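手持夹爪录示教,筷子老是插歪,是我手法问题还是数据问题?

**Hsueh** 发的,晚上11点多,写得急,见谅

在家里厨房录的任务,双手夹爪,把筷子一根一根插进沥水筷筒。录了大概400条,训出来的策略能夹起来,到筒口就开始抖,要么戳在筒沿上,要么斜着卡住。桌上那块布是蓝底带圆点的,一直没换过。
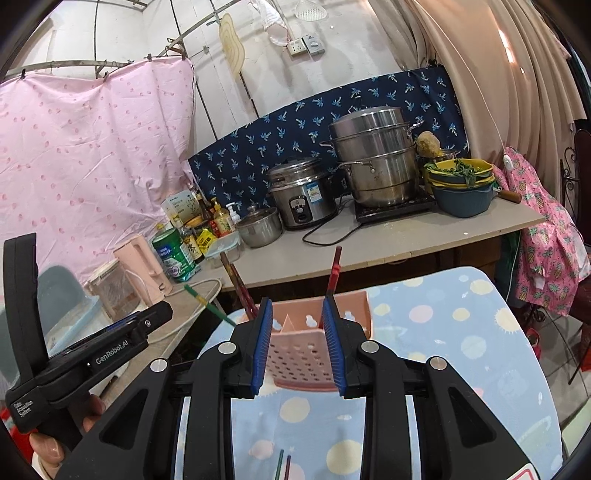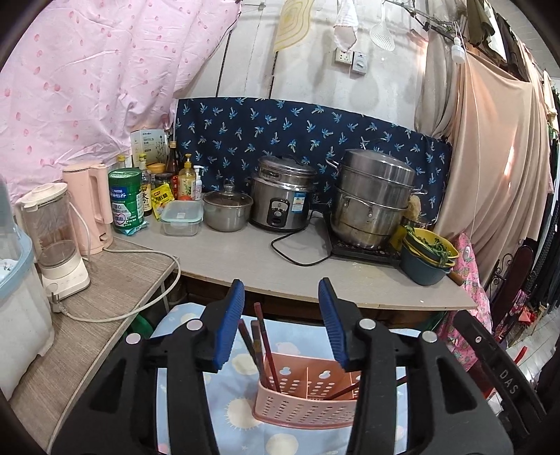 几个情况先说清楚:

- 筷子是从桌面上夹起来的,夹的位置没固定,有时候靠中间,有时候靠尾巴
- 筷筒每条开始前我会挪一下,但挪的不多,就一个巴掌的范围
- 每条最长不超过6秒,超了我就删
- 失败的全删了,只留一次插进去的

想问:1)继续加数据有用吗,还是先改录法 2)筷筒里已有的筷子要不要每次清空 3)有没有人试过用遥操作录这种细长的东西,会不会比手持稳。

在线等,挺急的,月底要给人看demo。

---

**Trendurier**

先别加数据!!我之前录插牙刷,跟你一模一样的毛病,加到很多条还是抖。

问题八成在夹的位置。你一会儿夹中间一会儿夹尾巴,筷子露出来的长度就不一样,模型从腕部视角看筒口的时候,筷尖在画面里的位置到处跑。它不知道该信哪个。你先统一,夹在靠上三分之一的地方,重录200条看看,就用这200条单独训,别跟旧的混。混了你看不出来是哪边的问题。

然后6秒这个上限我觉得是坑。你为了赶时间,到筒口肯定是一下子怼进去的对吧,人手有触觉,怼歪了自己就顺过去了,相机看不出来你顺了那一下。机器人没这个手感,学到的就是"怼"。到筒口上方停半拍,再竖直往下送。动作慢一点没关系,别在空中犹豫就行,犹豫的那种条要删。

失败全删也不太好。不是说留失败的,是留"差点歪了又扶正"的。你故意录一些:筷尖先碰到筒沿,抬起来一点,对准,再放。抬起来这步很重要,不然它卡住了就一直往下压。我当时加了几十条这种,抖还有,但是卡死的少多了。

筷筒清空的问题:两种都要。空筒的、半满的、快满的都录点。满的时候筷子会往外歪,占掉口子,人会下意识找缝插,这个得让它见过。

还有个小的,你挪筷筒的范围太小了,桌子左右都去一去,转个角度也行。

---

**Jeltanitz**

遥操作试过,答一下第三问。

我们用的主从臂,录细长物体没有比手持稳,反而更慢。没有力反馈,筷子碰到筒沿操作的人根本不知道,得靠眼睛看,深度又看不准。新手录一条废两条。好处是录下来的轨迹机器人一定走得到,关节不会超限,手持夹爪你手腕随便一拧,换到机械臂上可能就够不着了。你抖的那段先查一下这个!!把预测轨迹拿出来回放,看逆解是不是在筒口附近跳。要是跳,那跟数据多少没关系,改录制时手腕的朝向就行,尽量别翻腕。

顺便看眼时间戳对齐。图像和位姿差一点点,粗活看不出来,插东西就很明显。

另外双手都在动的话,左手到底干嘛的你得定死。要么一直扶筒要么一直不碰,不要有时候扶有时候不扶。

---

**Lonar**

换个口大的筒不就行了

---

**Hsueh** 补充

谢谢各位。查了,第346条往后时间戳确实有偏移,前面的没事,应该是那次重启之后没重新标定,我的锅。逆解也有跳,没Jeltanitz说的那么严重,但是有。

左手我之前真的是有时候扶有时候不扶……没注意过这个。

准备按Trendurier说的重录,夹的位置先固定,时间上限去掉。扶正的条单独放一个文件夹。换筒的就算了,人家指定要插这种的。

训完了再来更新,可能要下周,显卡被占着。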